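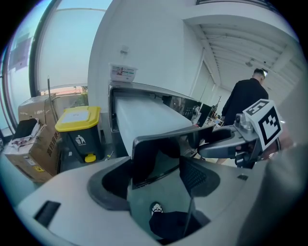 A stainless steel appliance with its dials on the right-hand side.

2020-08-14

Good news for everybody who has been asking me at the post office when the Millow Street breakfast is coming back. It's coming back! I talked to Baiba Rimkutė last night and the Guvotstead town hall has said yes, so the first one is a week from tomorrow, doors at 8.

If you're new in town, the breakfast ran every other Saturday out of the old Millow feed store until it closed in March. You paid what you could, you got eggs, toast and coffee, and you sat next to whoever had an open chair. I met half my neighbors that way (and my dentist). Baiba told me they served 1,526 plates last year, which is a lot of eggs for a town this size.

Things will run a little differently this time. Seating is moving outside to the side lot, with 11 tables spread out under the tents that Mevisell Hardware is lending for the season. Six people to a table, and please come with the people you live with if you can. Masks on while you're in line. There will also be a pickup window for anyone who would sooner eat at home – just give your name and the number of plates.

The menu is shorter too. No pancakes for now, sorry, I know. Zarmeena Paracha is running the kitchen again and she wants to keep the line moving, so it's scrambled eggs, toast, fruit cups and her potato hash. Þórarinsdóttir Bakery is baking the bread, including the dark rye that ran out by 9 every single time last winter. I plan to be early.

They raised over $200 in July from the plant sale, and that covers coffee and paper plates through the fall. Eggs are still needed, so if your hens are keeping up, drop a couple dozen at the side door the evening before.

If it rains, the tents stay down and it's pickup only. Baiba will tape a note to the front door by 7 that morning – I'll put it up on this page as well, as soon as I've had my coffee. Parking is on the church side of the street, same as before.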